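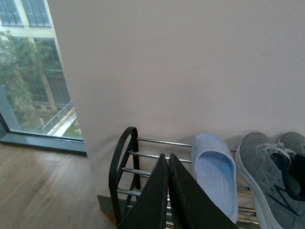
The Berkatard building opened to visitors on a Thursday in October, and I went in the afternoon with Touran Ansari, who is looking for a one-bedroom for her mother. It has 60 apartments for people over sixty-five, on 6 floors, with a shared dining room and a small laundry on each level. The entry of the model apartment has a rack with a rounded black end and chrome bars in pairs, set against an off-white wall. A pale blue slip-on with an open back was on it next to gray sneakers with white laces. Touran's mother wears the same sort of slipper all day, and Touran wanted to know whether the rack stays with the apartment. It does. Residents can ask to have it taken out.

We were met downstairs by Hooman Kiani, the building manager. He took groups up every half hour, and ours had eight people in it, most of them sons and daughters. The elevator is deep enough for a stretcher and slow. Two people took the stairs and got there first.

The model apartment is on the third floor. The entry is the part I liked best. There is room to turn a walker, the light switch is low, and a fold-down seat is fixed next to the closet. Hooman said the first plan had a shoe closet with a sliding door, and the people who tried it kept leaving their shoes on the floor in front of it. The open rack replaced it. The lowest shelf is no use to anyone who has trouble bending, and one of the daughters said so. He agreed and said most people would keep boots down there, or nothing.

The main room is 35 square meters including the kitchen. The sink and the stove are on the same side, with a long counter between them. The oven is at waist height. I opened the drawers, which close by themselves, and found the top one too shallow for a ladle. The refrigerator is small. Touran measured the wall behind the sofa for a cabinet her mother will not give up, and it fits with a hand's width left over.

The bathroom has a level shower and two grab bars. A third can be added for free in the first year. The fan was loud. Hooman wrote that down when someone mentioned it.

Coffee was served in the dining room at four. Vendula Čierny runs the kitchen and had the week's menu out on the tables: soup every day, fish twice, and a cold supper on Sundays. Meals are paid for separately. The base rent for a one-bedroom starts at 700 a month, with heat included and electricity not. Parking is extra, and the spaces for the first year are already taken.

The laundry rooms were locked during our visit, so I can't say much about them. The garden is still mostly gravel. A man in our group, Charalambos Koutsoukos, asked about raised beds and was told they are planned for spring.

Applications are taken at the front desk on weekday mornings. You need proof of income and the name of a contact person. Touran took two sets of forms, one for her mother and one for her mother's neighbor. We left just before five and caught the bus from the stop across the street.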